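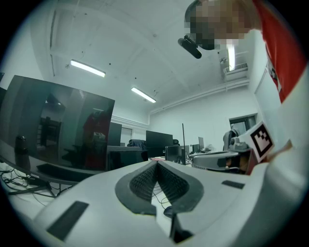
4. Chore sessions with the hand grippers

4.1 What to expect

Read this bit first, saves arguments later. The Britau kit does not do chores for you. Not yet. You do the chore, holding the grippers, the kit records it, and a model gets trained on the recordings. What comes out the other end can fold a hand towel or sort small parts into bins on a good day. Loading a dishwasher, no. Wiping a counter, sort of, if nothing is standing on it. Shop floor work is further along than the kitchen, mostly becuase the parts turn up in the same place every time.

Our own count as of November 10, 2023: 664 towel folds tried by the trained arm, 590 good enough to put on a shelf. That is one kind of towel on one table. Change the towel and expect worse.

4.2 Before you start

1. Charge both grippers overnight. Half charge is not enough for a full session.
2. Clear the work area of anything not part of the chore. Mugs especially.
3. Wipe the finger pads with a dry cloth. No alcohol, it hardens the rubber.
4. Check the marker cards. Flat, clean, no curling corners. Replace if scratched.
5. Lights on, all of them. Blinds down if sun hits the table.
6. Put on the head camera. Strap snug, lens tilted down towards your hands.

Note: long sleeves catch in the trigger. Roll them up.

4.3 Recording a chore

1. Open Jonden on the desk computer and pick the chore from the list. Not on the list? See 4.5.
2. Hold both grippers where the head camera can see the marker cards. Wait for two beeps.
3. One beep only means one card was not found. Turn your wrist a little, try again.
4. Do the chore at about half your normal speed. Grippers only, no helping with a finger.
5. Finish with both grippers open and still. Count to 2, then press the pedal.
6. Say keep or bin out loud. Bin it if you dropped something and picked it up off the floor.

Note: drops on the table are fine, keep those. The model needs to see a recovery now and then.

CAUTION: The jaws pinch. Never reach between the pads while the trigger is squeezed.

CAUTION: No knives, no hot pans, no glass. Nhung Dương signs off anything sharp, ask her before and not after.

4.4 Running the trained arm

Only after Zeyu Yuan has loaded the model. Dont load it yourself, the last version and the test version have nearly the same name.

1. Stand outside the taped line.
2. Set speed to low. Leave it there.
3. One person watches the arm, one hand on the stop button. Phone away.
4. Start the run. If it hovers over the same spot for longer than a slow breath, stop it and reset the items.
5. Write down what it did. "Failed" is no use to us. "Grabbed two towels, folded both together" is.

4.5 Adding a new chore

Mail Piroska Boros with the chore, the objects and where the objects start. Short chores get in sooner. Laundry from basket to drawer has been asked for since August and is still four seperate chores as far as Jonden is concerned. Bed making is parked, the arm cant reach.

4.6 Packing up

Grippers back on the chargers, pads facing up. Head camera in its pouch. Leave Jonden open until the upload bar is gone, then log out. Low disk warning goes to Arvo Riihimäki.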